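Disposable Cups and Pine Tables: Your Questions, Our Doubts

Are paper cups recyclable?
Some places say yes. Call your hauler before you believe the symbol on the bottom. Most paper cups have a thin lining, and plenty of sorting lines won't touch it.

And the lid?
Separate it from the cup. After that you're at the mercy of local rules, which change more often than the posters do.

Will a lidded cup leave a ring on bare pine?
It can. The lid does nothing for the bottom seam. Radu Munteanu keeps telling us his oil finish is ring-proof. We've seen his table.

Do knots in the wood stain worse?
We doubt it. Knots are dark already, so people blame them for marks that were there when the boards were cut. Look at the table in plain daylight before you start sanding. Colored bulbs will fool you every time.

Does the mayonnaise trick work on rings?
Sometimes, on some finishes. Zinhle Steyn swears by it. Yayra Opoku tried it in May and got a greasy table with a ring on it.

Should I pay for a "spill-proof" cup?
We wouldn't. Tollarari wants 40 cents more per cup for theirs, and a cup on its side is still a cup on its side.

Is a crumpled cup worth reusing?
No. Once the wall has creased, don't trust it with coffee.

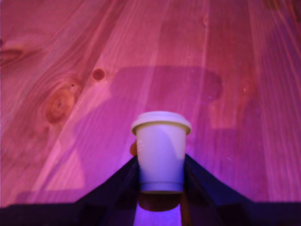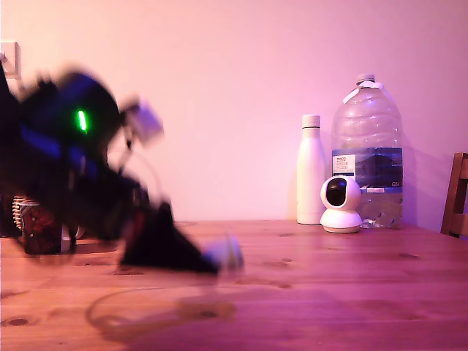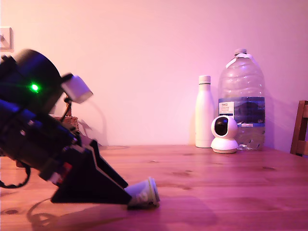

Wood tabletop in pink light. First picture: disposable cup with its lid on.

Contact Romholm | © Romholm | Back to top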